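Workshop notebook, 27th November
Seal ageing, batch 204

Continuing from the July series. Purpose is to find out why the Zokeck gasket strip takes a set so much sooner than the old Dadberg strip, when the data sheets give the same hardness for both.

Compression set, 10 pieces of each, held at 25 per cent squeeze in the small oven. Jig bolts done up with the short torque wrench, spacers checked before loading. Two of the spacers were undersize and have gone in the scrap tin. The replacements are turned from the same bar and stamped on the end face.

Zokeck pieces came out flat on one side and slow to recover. After half an hour on the bench the worst was still visibly D-shaped. Dadberg pieces were near enough round again by the time I had the calliper out. The thickness readings are in the blue folder and I have not copied them here.

Cycling rig: stopped at 2,000 closures to look at the corners, then run on to 3,000. Corner joints on the Zokeck strip have begun to open at the glue line. The strip itself is sound next to the joint, so the adhesive and the set are probably two separate faults and should be written up separately. Rig counter skipped twice when the belt was slack. Belt tightened, counter reset against the hand tally.

Talc: the Wirken procedure says to dust the strip before fitting. We did this for the first half of the batch and forgot it for the second. I can see no difference in the set figures but the dusted pieces were easier to get out of the jig. Will dust everything from now on so that at least it is the same throughout.

Leak check by the weighing method, water in, box inverted on blotting paper overnight. Scale drifts if the window is open — keep it shut. Zakharchenko lids are not to be mixed with the others, the groove is shallower and the strip stands proud.

To do: cut new corners with the mitre block, order the softer grade, repeat the oven run at the lower temperature, find the missing feeler gauge.

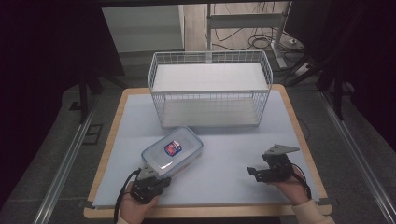
Radymyr Holovko: I would not put the set down to the rubber yet. Same hardness tells you very little about cure, and if the strip was undercured at the factory it would carry on curing in your oven while squeezed and come out D-shaped just like that. Bake a few pieces loose first, then load them in the jig. If the set drops, it's the cure.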